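**Fudbridge Food Letter**
2023-07-28

## Does your fruit need a $4 sachet?

The Quiroga on the Fudbridge side of the bridge has a new display next to the bananas. You've probably bumped your cart into it. It's a cardboard stand full of little paper sachets called Trikine, and the sign over it says they keep fruit fresh "up to 74% longer." They cost $4 each. You drop one in with your fruit, and a month later you throw it away and buy another.

I have had enough mail about these to fill the whole letter. Most of it asks whether they work. My short reply is that I don't know, and I don't think the sign knows either.

Start with "up to." Up to 74 percent includes 74 percent, and it also includes nothing. If one peach somewhere lasted 74 percent longer than the peach beside it, and every other peach in the building went off on schedule, the sign would still be correct. I'm not saying that happened. I'm saying the sign leaves room for it, and people who write signs are paid to leave room.

Then there's "fresh." The back of the packet never says what it means. Is a banana fresh until it gets its first brown freckle? Until it goes soft? Until somebody in the house refuses to eat it? Those can be days apart, and in my house the last one depends on which person you ask. If you get to pick the finish line after the race, you can get a very good number.

### What the packet says it does

The idea behind the sachet is real enough. Fruit gives off a gas called ethylene as it ripens, and some fruit ripens faster when there's ethylene in the air. Bananas and apples both give off a fair amount of it. That's why people put a hard avocado in a paper bag with a banana, and why that trick usually does something. Take the gas away and the process should slow down. Commercial storage rooms manage ethylene on purpose, and they wouldn't pay for it if it did nothing.

A commercial storage room has a door, though. It's sealed, it's cold, and somebody is watching the gauges. Your kitchen counter has a window open over it and a dog walking by. Put a sachet next to an open bowl and it's trying to clean the air of the whole room, with more room coming in all the time. I would expect it to do a lot better in a closed bag or a crisper drawer. The packet does say "for best results, use in an enclosed space," in type so small I had to take it to the back door to read it. The picture on the front shows an open bowl.

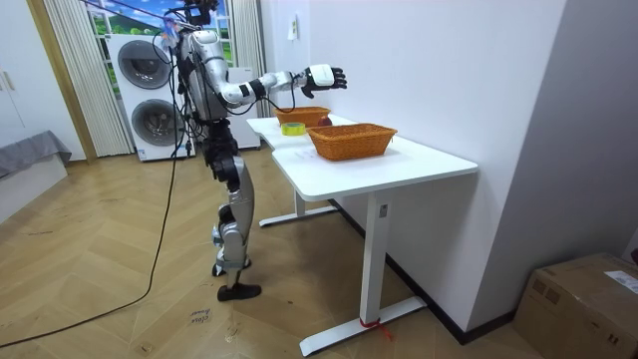
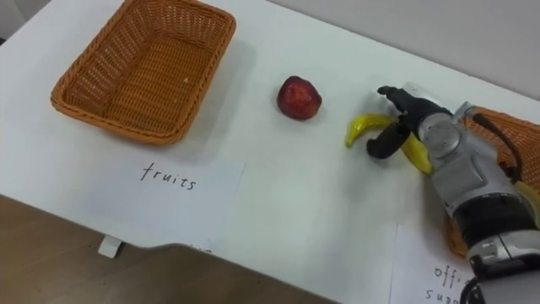
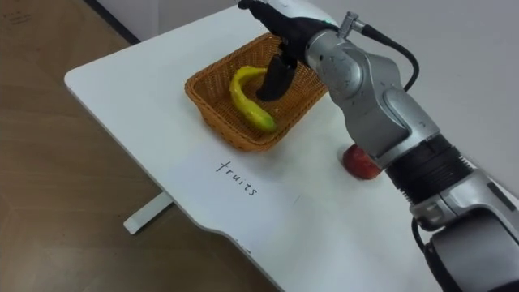
*White table in all three. The label in the second reads "fruits."*

### The study

I wrote to the company and asked where the 74 came from. To their credit, I got a reply within the week, and it had a two-page summary attached. The test used 618 pieces of fruit. That sounds like plenty, and it may be. But the summary doesn't break that down by kind. Were they mostly pears? Were they all in sealed tubs? It says "controlled conditions," and I'd like to hear what those were, because the conditions at my place are not controlled by anyone.

It also doesn't say what the untreated fruit was doing. You need that half. If the comparison fruit sat out in a warm room while the sachet fruit sat in a cool one, then what you've tested is the cool room. I asked about this in a second email and haven't heard back. If I do, I'll print what they say, and if it's a good answer I'll say so.

The same summary calls the sachet "100% natural." So is mold.

### And the other one

A few of you asked about the Flancombe instead. It's the tall lidded canister with the vent on top, sold at the kitchen store and a couple of the gift shops. I'm a little kinder toward this one, mostly for the reason that it's a container. A container does some things you can check for yourself. It keeps fruit flies off. It stops a plum from rolling under the stove. Whether the vent does anything special I can't tell you, and I notice the leaflet spends a lot of ink on the vent and hardly any on how you're supposed to wash it.

It's also a strange shape for bananas. A whole bunch won't go in unless you pull it apart. I've read in several places that bananas keep longer when you split them up, and in several other places that they keep longer when you leave them together with the stems wrapped in plastic. Both camps write with total confidence. I've tried both, badly, and could not see a difference I'd bet lunch on.

That's the trouble with most kitchen storage advice. Fruit varies so much from one piece to the next that you can convince yourself of nearly anything with one bunch. You try the new trick, the bananas last well that week, and you tell your sister. The next week they don't last, but by then you've stopped paying attention. I've done it with lettuce and paper towels for years and I still couldn't swear to you that the towel is pulling its weight. (I still use the towel.)

### Cheaper things that may help

None of these needs a stand in the produce aisle.

- Buy fewer bananas. Most of the ones I've thrown out were bought in a bunch bigger than we could eat. A sachet can't fix arithmetic.
- Buy them at different stages. A few green, a few yellow. Quiroga's people have never minded me splitting a bunch, though I'd ask first in a store where they don't know you.
- Keep apples in the fridge. They hold up far better cold than on the counter, and it gets them away from whatever they'd be hurrying along.
- Let peaches and plums soften on the counter, then move them to the fridge when they're ready. A hard peach that goes straight into the cold can turn mealy.
- Wait to wash berries until you're going to eat them.
- Put ripe bananas in the fridge if you must. The skin goes an ugly brown and the inside is usually fine for a while longer. People throw these out over looks alone.
- Peel and freeze the really spotty ones. Peel first. I have tried it the other way.

Will those beat a $4 sachet? I can't prove it, and I'd be a hypocrite to put a percentage on it. They're free, though, so if I'm wrong you're out nothing.

### The money part

The sachet also has to earn its keep, and I don't see how it does for a small household. It has to save you $4 worth of fruit every month that you would otherwise have thrown away. At banana prices that's a lot of bananas. If you buy berries or good cherries by the flat, and you keep them in a closed drawer, the sum could come out differently, and I won't argue with anyone who has done it and is happy. But most of the letters I got were from people who keep a bowl on the table and toss a couple of sad pieces now and then. For them it's $4 going out to rescue maybe a dollar's worth of fruit.

There's a reader on the hill who says hers has worked wonders since March. She may well be right. She also says she moved the bowl away from the oven at the same time, and if I had to pick which of the two to thank, I'd thank the move.

### If you want to test it yourself

Please do, and write in. But give it a fair shake. Take one bunch and split it in half, so both halves are the same age. Put each half in the same kind of closed bag or tub, side by side, with the sachet in one and none in the other. Decide before you start what "gone" means, and write it on a piece of paper. Have someone else in the house do the judging without telling them which tub is which. Then do it again with a different bunch, and send me the result even if it's boring. Especially if it's boring, since those are the ones that never make it onto a sign.

If enough of you come back with a clear win for Trikine, I'll print that in the same size type as this, and I'll go buy one. Until then the stand can stay where it is and I'll steer my cart around it.

Letters go to the usual address. Next time: the "farm style" eggs, and which farm.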